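How to bring a folding robot into a small textile workroom, and keep your people with you
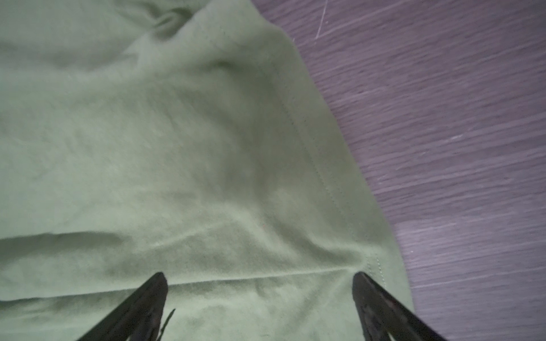

I am writing this guide for owners and shift leaders of small workrooms: rental linen, blanket washing, mending, packing. Ours is in the second group. We wash, check, mend and fold fleece blankets for hotels and for two ferry lines, and in September we started to use a robot arm for part of the folding. Before this we had no automation at all, if you do not count the washing machines.

I will not write much about programming. The supplier does most of it, and the supplier's manual is better than mine. What I missed when we began was a text about the other half: who stands where, who decides, what happens with the pay and with the breaks. So I made notes during the months and put them in order.

What you need before you start

- One task which is the same many times per shift. For us it was the first fold of the single blanket.
- A person who knows this task in the hands, and who wants to take part. Do not choose this person by force.
- A flat area which can stay reserved for the robot.
- 12 working days in which you accept that the output will be lower. We had planned for five and this was a mistake.
- A written agreement with the staff. See step 2.

Our arm came through Drekach, and the software for planning the folds is called Tramska. If you have other equipment the steps should be mostly the same, only the names of the menus will differ.

Step 1. Watch the work for one week and write down what people do

Not what the work instruction says. In our instruction the fold had four movements. When I sat beside Lempi Rissanen, who has folded for us longer than I have been manager, I saw that she did many more. She slides her thumb along the hem to feel if the stitching is whole. She brushes off lint. She turns the blanket if the label is on the wrong side. She puts a blanket away without a word, and when I ask why, she says it felt thin.

All these small movements are also work. If the robot takes the fold, somebody must still do them, or they will disappear and you will hear about it from the customer. Make two columns on paper. In the first column write what can go to the machine, in the second what stays with a person. Our second column was longer, and I was surprised by it.

Step 2. Agree on the rules before the machine arrives

We had three meetings. In the first one people were quiet, in the second they were angry, and in the third we wrote the agreement. I recommend to plan for all three. Ours says:

- No one loses hours because of the robot during the first year.
- The piece rate for folding is stopped and replaced with an hourly rate, which is calculated from each person's earlier average.
- Everyone who works beside the robot gets training in paid time.
- Anyone can stop the robot, and does not need to explain at once.
- The recordings from the robot's camera are used for improving the grip and for nothing else. They are not used to measure people.

The point about piece rate was the most important. If a person is paid per blanket and must wait for a slow machine, she will hate the machine and she will be right.

The last point was asked for by the younger workers. I had not thought of it myself. Ask your supplier where the recordings are stored and for how long, and put the answer in the agreement in plain words.

Step 3. Teach the first grip at the hem

The grip is where most of the errors come from. Fleece is soft and it has no stiff edge, so the two fingers of the gripper need something to find. The hem is good for this, as it is double and the line of stitching shows the direction.

1. Lay the fabric down loosely. Do not smooth it for the robot. If you train with perfectly flat fabric, it will fail with normal fabric.
2. Bring the fingers in open, low, with the hem between them or just beside one of the tips.
3. Close slowly. Check that it took the hem and not only the top of a wrinkle.
4. Lift by the width of a hand and stop. If the hem slips, lower the fabric and make the grip again, a little further in.
5. Save the grip in Tramska with the colour of the fabric and the type of the hem in the name. We did not do this at first, and we had a long list of grips called "test" and "test new".

Repeat with different folds and creases, also ugly ones. We made 300 grips before we let the arm continue to the fold. Lempi made the fabric difficult on purpose, she twisted it and pushed it together, and this helped more than my careful examples.

One thing about colours. A pale fabric on a darker surface is easier, because the edge is clear. With our dark blue blankets the results were much worse until we put a light sheet under them.

Step 4. Divide the table work again

When the grip is stable, go back to the two columns from step 1 and give the tasks to places. With us it became like this. One person checks and lays down. The robot makes the first fold. A second person makes the last fold by hand, removes threads and lint, and stacks. We tried to let the robot stack also, but the piles leaned and we gave it up.

Change places every hour. The checking place is tiring for the eyes and the stacking place is tiring for the back. Before the robot, each folder did all parts and the body got variation by itself. Now you must organise the variation, and I did not understand this until two people told me that their shoulders were sore in a new way.

Step 5. Count honestly

In the second week we folded 525 blankets on the robot line in one day. Our normal day by hand had been 1,000 with the same number of people. I wrote both numbers on the board and this was perhaps uncomfortable for the supplier, but the staff could see that I did not hide anything. The line is faster now. It is still not as fast as the hands, and for us the gain is in other things: fewer sick days from wrists, and the mending shelf is finally empty at the end of the week, as there is time for it.

If you need the robot only for speed, I would calculate again before you sign. A colleague at Gulyás bought two arms for towels and is satisfied, but towels are all one size there and they have a much larger volume.

Step 6. Give somebody the responsibility, with a title and money

After some weeks one person will know the machine best. In our room it was Lempi, who in the first meeting had said that she would retire the day it arrived. She began to keep a notebook of failed grips, and the technician started to call her and not me. For a month she did this on top of her normal work and with normal pay. That was my fault. Now she is line instructor, with a raise, and four hours per week are reserved for it.

Common problems

The gripper takes only air. The start height is too high, or the fabric is thinner than the one you trained with. Train a separate grip for each weight.

The gripper pulls loose threads. Cut the threads at the checking place. Also clean the fingers at every break, as fibres collect on them.

The seam opens when the arm lifts. Most times the seam was weak before. Send to mending and make a note. If it happens often, lower the closing force.

People walk around the robot and avoid it. Usually they have not been trained to stop it. Let everybody press the stop button ten times, with the arm moving. After this the feeling in the room is different.

The new worker learns only the robot line. We have decided that everyone folds fully by hand for the first two weeks. Otherwise no one can take over when the arm is in service, and they also do not learn to feel a bad hem.

Next for us is the double blanket, and a test with the Lirell table, which can be raised and lowered for each person. I will add a step when we have used it long enough to say something.

Last changed January 2, 2025: corrected step 3, point 4, and added the paragraph on colours.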